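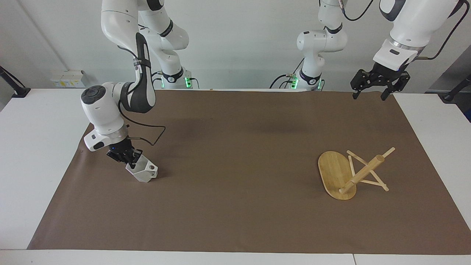
Handout 4. A white tabletop with a brown mat over the middle.

Print this page | E-mail this page

Setting up a table for hand bookbinding
Notes to go with the February evening class, Kobe Jacobs

Welcome back, everyone, and thank you for being so patient with the sewing last time. I know the kettle stitch made a few of you cross (it made me cross for years), and I promised we would spend a little while on the part of the craft that gets skipped in most books, which is the surface you work on and how you lay yourself out before a single sheet is folded.

Start with height. Most kitchen tables are a touch low for cutting and a touch high for sewing, and I have never found one that suits both. If your back aches after an hour, stand up for the cutting and put a firm board on the table to bring the work nearer to you. For sewing, sit down, pull your chair well in, and let your elbows rest.

Next, the covering. You want something that doesn't slide, doesn't shine back at you under the lamp, and doesn't mind a bit of paste. A mat in a dull, middling colour is kind to the eyes, and white paper shows up nicely against it. I used a sheet of old blotting card for a long time and was perfectly happy with it — it only went when my sister tidied up. Keep a separate mat for cutting, please! Old knife lines will mark soft paper when you rub down a fold with the bone folder.

Leave some bare table at the sides. Paste goes on your right if you are right-handed, with the brush resting across the pot, and waste paper goes on the left. Never reach across an open section with a loaded brush. I have done it, and the Fairweather notebook I pass round in class has the blot on page 17 to prove it.

Grain direction, again
Several of you asked me to go over this once more. Bend the sheet gently one way, then the other, without creasing it. The way that gives more easily is the way the grain runs parallel to the bend, and that is the direction your spine should go. Boards have a grain as well, and so does the paper you glue to them, and they all want to run from head to tail.

For next time
Please cut and fold 40 sheets, nested in fours, and leave them under a heavy weight overnight. Bring your needle, your thread and the lump of beeswax. If you missed the hand-out on paste, the recipe is in Handout 2, and do let it cool before you put the lid on.

We begin at 7 and I shall have the room open a little before that for anyone who wants help with their endpapers.

Print this page | E-mail this page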